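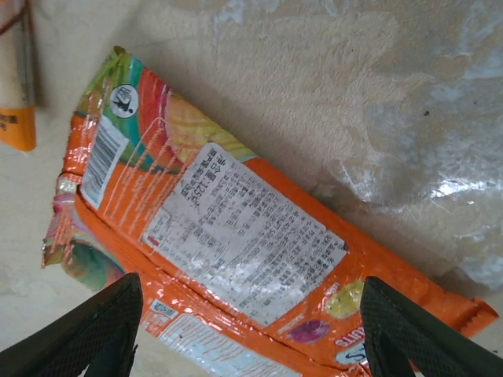 Fig. 1. Orange snack wrapper with fruit artwork

Does Colour Change What We Taste?

Project report by Despina Hoxha and Dorian Bailly
Food and Senses module, Herncombe College
Supervised by Mei-kuen Man

Why we chose this

Dorian's grandmother makes a blackcurrant jelly every summer, and one year the fruit came from a white-berried bush. The jelly set pale gold. Everyone at the table said it tasted of pear or elderflower, and his uncle was certain there was lemon in it. It was plain blackcurrant! We had both been looking for a project topic for weeks and as soon as he told that story we knew we had one.

Our question was simple: if you change the colour of a drink and leave everything else alone, will people name a different flavour? We also wanted to know whether a stronger colour makes a drink seem sweeter, and whether people who cook a lot are harder to fool (we were both sure they would be, and we were both wrong, more on that later).

Background

Flavour is a mixture. The tongue handles sweet, sour, salty, bitter and savoury, and most of the rest is smell, travelling up the back of the mouth to the nose. Hold your nose and eat a slice of apple and you will see how much goes missing. But before any of that you have already looked at the food, and by the time it reaches your mouth you have a guess ready.

Sweets are a lovely place to see this. Green might be apple, lime or mint depending on where you grew up and what else is on the packet, and the picture of the fruit does a lot of work before the bag is even open. We spent a very happy hour in the shops comparing the colours used for mango, peach and orange, which overlap far more than we expected. Tea flavours were the hardest to pin to a colour. Some go brown, some go green, and some leave the tea out of it and borrow the colour of whatever fruit comes with it.
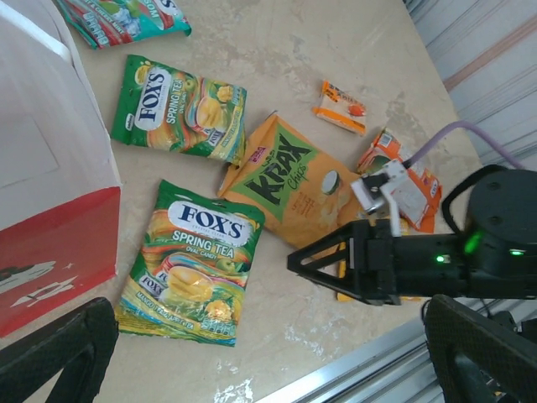

What we did

We made four drinks: apple, pear, orange and mint. Each jug held 700 ml of water, sugar and flavouring, and we kept the sugar exactly the same in all of them. Then every flavour was made up in five versions – clear, yellow, green, red and brown – using food colouring with no taste of its own. Hervé Caron from the kitchens checked that for us by tasting each colouring in plain water with his eyes shut. He found nothing, so we went ahead.

We had 35 tasters. They sat one at a time in the small seminar room and were given the drinks in paper cups, with a sip of water between each. They wrote down the flavour and a sweetness score from one to ten. We didn't give them a list to pick from, so we got some wonderful answers, including "hospital", "the good bit of a fruit salad" and "my old swimming club".

That was too much for one sitting. By the tenth cup people were bored, and by the fifteenth they were guessing, so after the first afternoon we split the tasting over two visits. We had to throw away the results from that first afternoon and invite the same people back, and we are very grateful that they all came.

Results

Clear drinks were named correctly most often, and that surprised us, as we had thought people would feel lost without any colour at all. Mint was the easiest in every colour. It is hard to talk yourself out of mint, because the coolness gives it away, and only the red version caused trouble. Several people called it cinnamon, and one wrote "toothpaste, but angry".
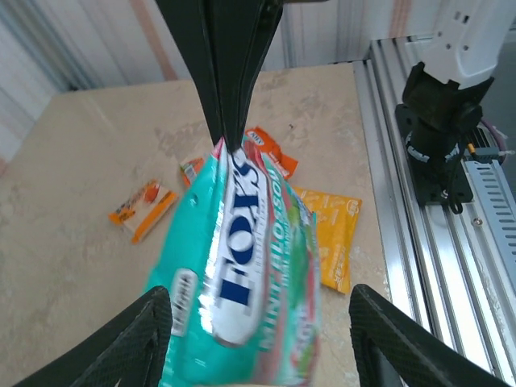

Pear was the weakest. In green it became apple, in red it became strawberry, and in brown it was nearly always cola or tea. Orange held up well in yellow but fell apart in green, where lime was the favourite answer by a long way.

For sweetness, the red versions scored highest for three of the four flavours, even though the sugar was identical. Brown came second. We had not expected brown to matter and would love to look at it again with someone who drinks no cola.

Now for the cooks. We asked everyone how often they cook at home, and the keen cooks did no better than anybody else. If anything they gave longer wrong answers! Baptiste Gaillard, who bakes for half his corridor, described our brown pear as "caramelised fig with a bit of smoke".
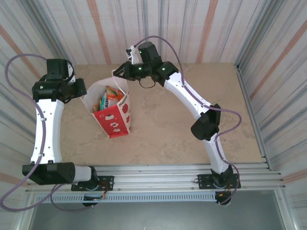
Fig. 4. Paper gift bag filled with snacks

What we would change

Our orange flavouring was stronger than the others, and we noticed too late to fix it. We would weigh out the flavouring next time instead of counting drops. We would also like tasters of different ages, as nearly all of ours were students, and a room with steadier light – the afternoon sun made the yellow cups look almost orange.

Dorian wants to try the same thing with jelly, and his grandmother has offered the berries.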